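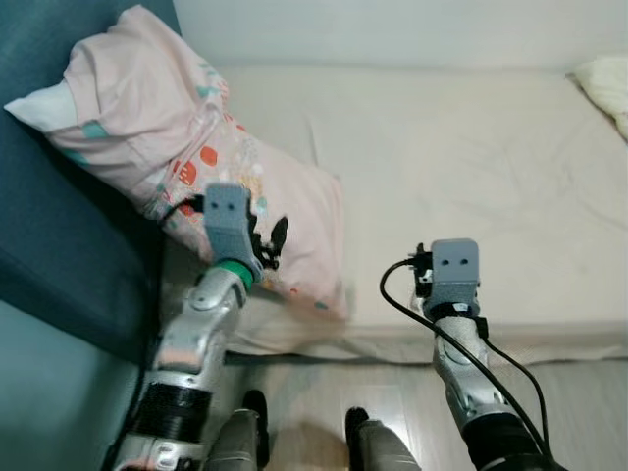 Pillowcase

By Elif Naz Işık
May 8, 2025
16 shares | 4 comments

A pillowcase is a removable cloth cover for a bed pillow, usually sewn as a simple bag and left open at one end so that the pillow can be slipped in and out on laundry day. It is among the humblest pieces of bedding and, for a great many sleepers, the one they are fondest of, being the part of the bed that touches the face all night long.

Materials and sizes

Cotton is the usual choice, woven either as crisp percale or as smoother, heavier sateen, though linen, flannel, silk and polyester blends all have their loyal followers. In much of Europe a common case measures 50 by 70 centimeters, and one bought for that size will look rather baggy on a smaller cushion (and will make a stout pillow bulge like a loaf of bread).

Closures

The plainest kind, often called a bag case, has a deep hem at the mouth and nothing more. The envelope style adds an inner flap that folds over the end of the pillow and keeps it from creeping out during the night. Buttons, ties and zippers are also found, and older household cases sometimes have a crocheted edging which was made separately and stitched on afterward.

Color and pattern

Matching sets are sold everywhere, but plenty of beds do very nicely without them. A light pink case with red-orange dots and small teal shapes sits happily on a pale cream sheet, and a pale yellow one can share the same bed without any quarrel. Printed cases also hide creases better than plain ones, a kindness to anyone who would sooner not iron.

Care

Most households wash pillowcases along with the sheets, turning them inside out first to spare the print. Shaking them hard before hanging saves a good deal of smoothing later on.

See also: Bolster; Duvet cover; Sham

Comments

Necati Erdem: My mother's were all buttoned, and the buttons always ended up under my ear.

Gülizar Oral: Could you add something on square pillows? I have two and can never find covers.

Ataberk Karabulut: Flannel in March, percale by May. Lovely article!

Kevser Yurt: Gülizar, I sew mine from old sheets. One double sheet goes a long way.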